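A handheld gripper is a simple thing to describe and an awkward thing to buy. The Linero hand unit, sold by Bondov as a kit or ready assembled, has two fingers on a parallel linkage and is carried by a person instead of an arm. A camera looks along the fingers while the operator works, and the recordings are used to train manipulation software. We spoke to the product lead at Bondov at the company's workshop on 6 October 2019, after two sessions with the unit on our own bench.

The first question was why the linkage is so wide. Most of what the camera sees in the lower half of its view is linkage, and a buyer could fairly ask for more workpiece and less mechanism.

"We tried a narrow version," the product lead said. "It twisted. If you closed on something thin and off center, one finger arrived before the other and the object rotated. The wide arms keep the finger faces parallel under side load. You lose some picture and you gain a grip you can repeat."

The pivots run in brass-colored bushings pressed into the arms. The kit supplies them loose, with a pressing tool, and the manual gives 40 minutes for the assembly. We took longer. The manual, written by a contractor called Okero, is clear on order and poor on force: it says to press "until seated" and gives no figure.

"That is a fair complaint," the product lead said. "The bushing has a shoulder. When the shoulder touches, stop. We will put a drawing in the next printing." The next printing is planned for February.

The fingers are the part most customers will want to change. Each is an upright block with two small holes in its face, meant for fastening pads or custom tips. Bondov ships the unit with bare fingers. We asked whether that was a cost decision.

"Partly. Also, the people who buy this already have opinions about pads. Some want silicone, some want cork. A shop that handles glossy parts needs something different from a shop that handles fabric. If we ship a pad, they peel it off and then they have glue on the finger."

Bare fingers do limit the work. On narrow, glossy stock we had to hold the trigger harder than we liked, and tapered pieces tended to creep toward the thin end. The product lead did not dispute this. "A taper on a flat face is the worst case. Put a pad on it, or grip lower down."

The finish is a matte dark green throughout. A competing unit from Hsiao is bright aluminum, and the difference shows in the recordings: the Hsiao linkage throws highlights that move when the wrist turns, and exposure drifts with them over a pale background. The Linero parts stay quiet in front of white surfaces. Dark objects are a harder matter. A nearly black workpiece between dark green fingers has little to separate it from them apart from whatever light catches its edge.

"We know," the product lead said. "We had one customer ask for orange fingers. We can do that, as a special order. I would not do the whole linkage in orange."

Weight is the remaining issue. After 2 hours of continuous use our operator's wrist was tired, and trigger pulls became uneven. Bondov recommends a change of operator at that point — advice that appears on page 74 of the manual, in an appendix on data quality. It belongs nearer the front.

Support is by e-mail. The warranty covers the linkage for 3 years and excludes the fingers, which are treated as wear parts and sold in pairs. Asked how long a pair lasts, the product lead would not give a number. "It depends what you close them on. Look at the faces. If they are rounded at the edges, change both."

We would buy the assembled version, budget for pads from the start, and light dark workpieces from the side. The kit makes sense for a group that expects to alter the linkage and wants to know how it goes together.

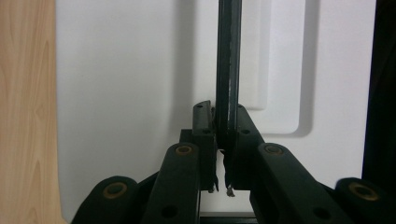 *The Linero unit closed on a narrow, tapered dark bar, with the brass-colored bushings visible in the linkage.*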